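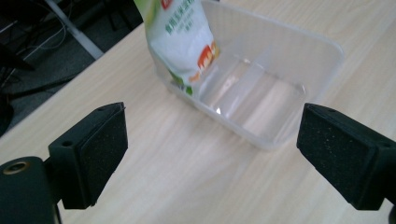
Pouch standing in a clear container, table still to be cleared

Can a robot arm clear and wipe a packing table yet?

Posted by Morenike Briggs, June 14, 2022

I run a small dry goods shop in Rusedley and do most of the repacking myself in the back. Pouches come in, they go into clear plastic containers, the containers go on the shelf, and at the end of the day everything comes off the table and it gets wiped. On a busy day I handle 194 pouches. It isn't hard work but it eats my evenings.

My nephew keeps sending me videos of arms folding shirts and loading dishwashers. I have no idea how much of that is real. What I want to know is whether there is anything a shop my size could buy now that would do even part of this: pick up a soft bag, stand it in a container, take the container away, wipe the wood. I don't need it to be fast. I can leave it running after I lock up if it is safe to do that.

I'm not looking for a conveyor system. There is one table and one door and not much else.

Younes Lamrani

Part of it, yes. All of it, no.

I worked on the line at the Sial plant in Stonddale until January and we had two arms doing a job close to yours. Here is how I would split up your list.

Picking up the pouch. Doable. Soft bags change shape when you squeeze them, so you want padded fingers with some give, foam or rubber, and you want them to close slowly. Suction is the other way to go, but it does badly on wrinkled bags. Ours lost its grip on anything less than half full.

Standing it in the container. This is harder than people expect. A pouch that leans against the rim is fine for a person, who can see it is going to stay put. The arm has to be told what counts as good enough. Clear plastic makes it worse. Our camera would look right through the side and pick up the table underneath, or get a bright reflection off a corner and take that for the edge. We ended up swapping to white bins. If you are fond of your clear ones, think about a strip of colored tape around the rim.

Moving the container. Easy if it always starts in the same spot. If it gets left at an angle, you need vision again and you are back to the problem above.

Leaving it on overnight - I wouldn't. Ours stopped and waited for a person up to 30 times a shift, mostly for silly things. You would come in to one pouch on the floor and a machine that had been waiting since closing time.
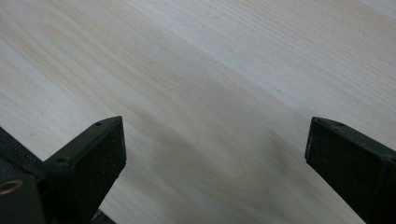
Wiping is the chore I would give up on first. An arm can drag a cloth back and forth over a flat table without any trouble, and there are machines that do it. Knowing whether the table is clean is the hard part. Take a pale wooden top with nothing on it but one tiny dark speck. You would see that and flick at it to find out if it is a crumb or a mark in the wood. A camera also gets the curved grain lines and a soft gray shadow from the gripper fingers, and it has to sort all of that out before it can decide on the speck. Most setups skip the question and wipe the whole surface every time. For a shop that may be good enough, as long as you don't mind going over the corners by hand.

Hala Chraibi

just get a wipeable mat and hire a student for 6 hours a week. My sister-in-law looked at arms for her bakery and gave up when she saw the install cost.

Adesuwa Balogun

Younes covered the pouch side well. I would only add that you should price the whole setup before you get attached to the idea. The arm is one line on the bill. Fingers, camera, mounting, a guard if anyone else uses the room, and someone to program it are the rest.

We tried a Clitis arm on loan for bagged rice. It made 312 good placements over the loan period, which I know from the log, and I could have done the same in a couple of long days. It was steady once the bags were laid out flat for it, all facing the same way, but laying them out was my job, so I had swapped one chore for another.

If you still want to try, rent first and give it only the container moving. Mark the table where the container sits and keep cables off the floor on the side you walk.

Morenike Briggs

Thank you all. I hadn't thought about the clear plastic being a problem. I'll try the tape around the rim and ask about rental prices for the moving part only. Wiping stays with me for now.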